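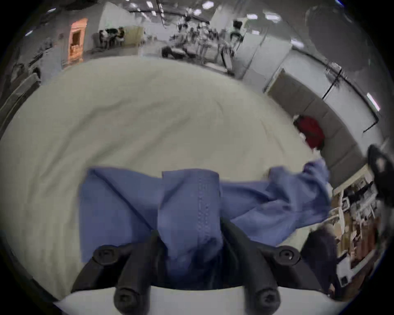
Rultska 开放日叠衣演示记录及讨论

楼主:wire_feed17
发表于 10/09/2020
参观了 Rultska 的开放日,主要看织物整理的部分。现场讲解给的数据:训练用示教 1,535 条,手持夹爪采集;评测 292 次,衣物从床单上随机摆放开始。失败分三类:抓取层数错误、提起后滑脱、放置角度超差。各类比例没有公布。想听听做过柔性物体的人怎么看。

2楼:kongya_b
292 次是同一件衣服还是多件?如果只有一件,泛化无从谈起。

3楼:wire_feed17
回复2楼:问过,4 件,长袖短袖都有,颜色不同。每件跑多少次没说。

4楼:Flitadholm用户
我们厂五月试过 Mikow 的两指夹爪,薄棉布问题不大,带门襟的衬衫容易夹到双层。缝线处厚度变化大,指尖力控跟不上。手持采集时人会下意识用手腕补偿,换到机械臂上这部分就丢了。

5楼:老郑不焊板
不同意4楼。手腕补偿体现在末端轨迹里,轨迹录得准就不会丢。丢的是力信息,两件事要分开讲。

6楼:Flitadholm用户
轨迹里有,臂的带宽跟不上,结果一样。我们实测回放延迟 17 ms,快速抖平的动作基本复现不了。

7楼:老郑不焊板
那是控制器的问题,换采集方式也解决不了。

8楼:cotton_lint
补充一点,鱼眼镜头边缘畸变大,袖子拖到画面边上时关键点误差会上升。MacDonald 那套方案是先去畸变再进网络,代价是损失视场。Rultska 现场用的哪种?

9楼:wire_feed17
回复8楼:讲解说原图直接输入,没做校正。理由是训练和部署用同一镜头,畸变一致。

10楼:kongya_b
镜头一致不等于安装位姿一致。夹爪拆装之后要不要重新标定?

11楼:wire_feed17
没问到。已经发邮件,有回复再更新。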